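Re: [Tumcombe-list] window ledge, upstairs lounge

> Can someone tell me if the long ledge by the curved window is OK
> for bags? And is it getting wiped down or do we bring our own
> cloths? Menon group is in from Brultville in February, up to 30
> people.

Yes bags on the ledge fine, just keep them to one end. Backpacks mostly end up lying on their side there anyway. Ledge is white so it shows everything – coffee, pen, shoe marks.

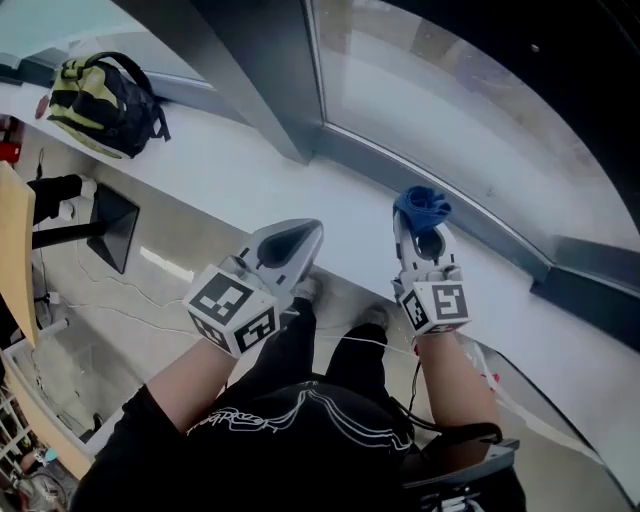 Cloths – bring a couple, the blue ones from Pollis are good, pack of 80 and they last ages. No spray on the glass pls. Dry cloth first then damp, and get into the sill trim, dust sits there.

Chairs go back to the tables when your done. The ones with arms don't fit under the ledge so dont force them.

Room is ours til 13:00, then the next lot want it. Will check on the key and post tonite.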